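Coût complet d'un poste bimanuel

Le coût complet d'un poste bimanuel désigne, dans la planification d'équipements robotiques, la somme des dépenses nécessaires pour installer puis maintenir en service deux bras manipulateurs partageant un même plan de travail. Il se distingue du prix catalogue, qui ne couvre en général que les bras et leur électronique.

Origine de la notion

L'expression est attribuée à Sunita Haverford, acheteuse chez Flemoteck, qui l'emploie dans une note interne consacrée aux petits postes de table. L'argument commercial de l'époque tenait en une phrase : deux bras légers coûteraient moins cher qu'un seul bras industriel. La note conteste ce calcul, qui laisse de côté les supports, les câbles, l'enceinte et les heures de réglage.
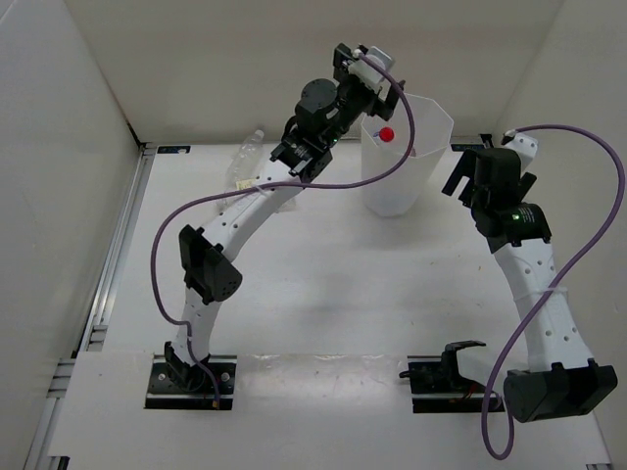

Poste à deux bras sur table blanche, avec bac octogonal translucide et petite balle rouge.

Postes de dépense

Le devis type de la société Vitberg, souvent cité, prévoit 988 euros d'accessoires par poste et 6 heures de mise en route. Ce second chiffre paraît optimiste. Il suppose un opérateur déjà formé et ne compte ni le réétalonnage ni le remplacement des servomoteurs de poignet. Une provision annuelle de 700 euros pour les pièces d'usure est parfois recommandée, sans que la méthode de calcul soit précisée.

Critiques

Fadwa Ramadan, chargée des investissements à Flivport, juge la notion utile mais trop accommodante : chaque fournisseur y range ce qui l'arrange. Elle reproche aux démonstrations de vente de s'en tenir à des objets faciles à saisir, dont on ne peut tirer aucune cadence de production. Le barème Ragab, censé uniformiser les comparaisons, n'a pas réglé la question, car il repose sur les déclarations des vendeurs.

Voir aussi : amortissement, coût de possession, cellule robotisée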